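Teaching a two-armed robot to tidy up: our club's guide to recording your first task

Posted in: Robot Club notes, How we do it

I promised the new lot I'd write this up before July, so I'm doing it now with a mug of tea and the window open. If you've joined the robotics club at Salden and you've been handed the tidying task, start with this page. If you've come from somewhere else and you've got a pair of small arms and a table, most of it should work for you too, although you'll have to swap our settings for your own.

I'm assuming you've already done the induction, so you know where the stop button is and you've had a go at moving the arms about with nothing on the table. If you haven't, go and do that first. It takes one lunchtime and it'll save you a lot of swearing.

What you're trying to do

The task is simple to say. There are soft toys and a few bits of fabric on the table, and there's a basket at the back. You drive the arms by hand with the leader pair, put the things where they belong, and the computer records everything. Do that enough times and we can train a model on it and see whether the arms can manage by themselves. Mostly they manage about half of it and then wave at a sock. That's fine! My first model spent a whole evening closing its gripper on thin air, very confidently.

The end goal for this year is the Brilwood Cup, where the tidying round is marked on how many things end up in the right place before the whistle. Everything we do here is practice for that, so try to stick to the club way even if you think of a cleverer one halfway through. (Then tell us the cleverer one afterwards, because I would like to win.)

What you'll need

Both arms, bolted to the rail and powered up
The leader pair, on the desk
The basket
A mixed handful of toys from the club box, nothing with hard eyes that stick out a long way
Two or three pieces of cloth
The recording laptop and its charger, because the battery is hopeless
A partner

About the partner. You can do it alone, I have done it alone, and it is miserable. You end up putting down the leaders, typing, resetting the toys, picking up the leaders, and knocking one of the arms into a shelf while you're at it. With a partner one of you drives and the other resets and keeps the log. Swap every 12 goes or so, before your wrists start complaining.

Step 1. Check the arms before anything else

Look at both arms from the side with the power off. Each joint should move smoothly through its range with no crunchy bits. Give the wrist screws a nudge with the small hex key, since those are the ones that work loose. Ours came loose all through the spring and we blamed the software for three weeks.

Then check the cables. They need enough slack that the arm can reach the far side of the table without pulling, and not so much that a loop drops down in front of the gripper. Move each arm by hand to its furthest reach and watch what the cable does the whole way. If it catches on anything, re-route it now. I know it's dull. A snagged cable in the middle of a good run is worse.

Step 2. Power up and set the home position

Power on, wait for the lights, then run the homing script from the laptop. The arms will fold themselves up. Keep your hands off the table while they do it.

Once they're home, open the settings page and look at the gripper numbers. Fully open on our grippers reads 998. If yours reads something miles away from that, don't carry on and hope. Run the gripper calibration again, and if it's still wrong, write it on the whiteboard and use the other setup. We lost a whole batch of recordings last term to a gripper that thought it was open when it was half shut, and there's no way of fixing that afterwards.

Step 3. Learn to pinch a soft toy

Soft toys are a lot harder than blocks. A block is either in the gripper or it isn't. A toy squashes, then it turns, then it slides out sideways and lands on its face. Spend your first session on nothing but picking up one toy and putting it down again.

What works for me is coming in low and going for a part with some body to it, like a tummy or the thick bit of a leg. Ears and sleeves are tempting because they stick up, but you'll get a thin pinch of cloth and the rest will swing about like a pendulum. Close slowly. When you feel the leader push back a bit, stop squeezing and lift. If you keep squeezing, the motor gets warm and the laptop gets cross.

For a toy lying on its side, don't bother standing it up first. Just pick it up as it is.

Step 4. Learn to share between the arms

Both arms are there to be used. The left arm looks after the left side and the right arm looks after the right, and the middle belongs to whichever one you decided on before you pressed record. Please do decide! Most of our crashes have been two grippers going politely for the same toy.

Say it out loud to your partner if it helps. "Pig with the left, then slipper with the right." Liên Khương talks the entire way through her runs and hers are the cleanest recordings we've got, so I've started doing it too and I no longer care how I sound.

If one arm is working, park the other somewhere sensible. High and back is good. Hovering over the toys is bad, as the model will learn to hover as well.

Step 5. Lay the table

Now put your things out. Basket at the back, toys and cloth in front of it where both arms can get at them. Start with things fairly close together in the middle and spread them out once you've got the hang of it.

Mix up how they sit. Some upright, some on their sides, one partly on top of a bit of cloth. If you lay everything out the same way each time, the model learns the layout and nothing else. Kovačević, the school we were drawn against last year, had beautiful neat recordings and their arms went to pieces when the judge turned a toy round. I felt for them, a bit.

A few things can live on the shelf too, for when you get on to the harder version of the task. Leave the lower shelves clear so there's somewhere to put things.

You're after something like this, with the arms brought in over the middle and the frog and the pig both in easy reach:
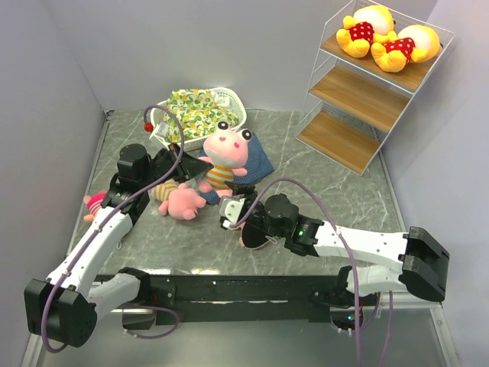

Step 6. Record a run

Partner presses record, says "go", and you drive. Aim for smooth and fairly slow. You don't get extra credit for speed at this stage, and fast runs are full of little jerks that the model copies faithfully.

If you drop something, pick it up again and carry on. We keep those. A model that has never seen a dropped toy has no idea what to do about one. What we don't keep is a run where you hit the wall, pulled a cable, or reached in with your actual hand. Bin those straight away while you remember which one it was.

When everything's where it should be, bring both arms back to home and hold still for 2 seconds before your partner stops the recording. We use that pause to find the end of the run, so don't skip it, even if you're desperate for your lunch.

Step 7. Write it in the log

One line per run: your initials, which toys, which arm took the middle, keep or bin, anything odd. "Frog slid off cloth, second go fine" is plenty. I've read logs that just say "good" all the way down the page and they're no use to anyone.

Step 8. Watch some back

Before you pack up, play back 2 of your kept runs, picking them at random. You're checking that the video isn't frozen, that the arms in the video match the arms in the numbers, and that you can see the toys properly the whole way through. Frozen video happens more than you'd think on the Fellis laptop. If you catch it on the day you can just record again.

When it goes wrong

Arm goes floppy halfway through: it's usually got too warm. Power off, support the arm with your hand so it doesn't flop onto the table, and have a break.

Gripper closes but the toy stays put: you're coming in too high. Go lower.

Cloth keeps getting dragged along with the toy: your gripper is picking up both. Come in from the side a bit, or move the cloth first with the other arm.

Basket slides when you drop things in: you're pushing on the rim. Let go a bit higher up and let the toy fall.

Leader arms feel laggy: close the video preview. If that doesn't do it, restart the laptop, and if that doesn't do it, come and find me.

Packing up

Arms home, power off, toys back in the club box, cloth folded or at least out from under the rail. Copy your recordings to the shared drive before you shut the laptop and check the folder has your initials on it. The charger goes back on its hook. I will be looking at the hook.

The next page covers the training side, once I've got round to writing it.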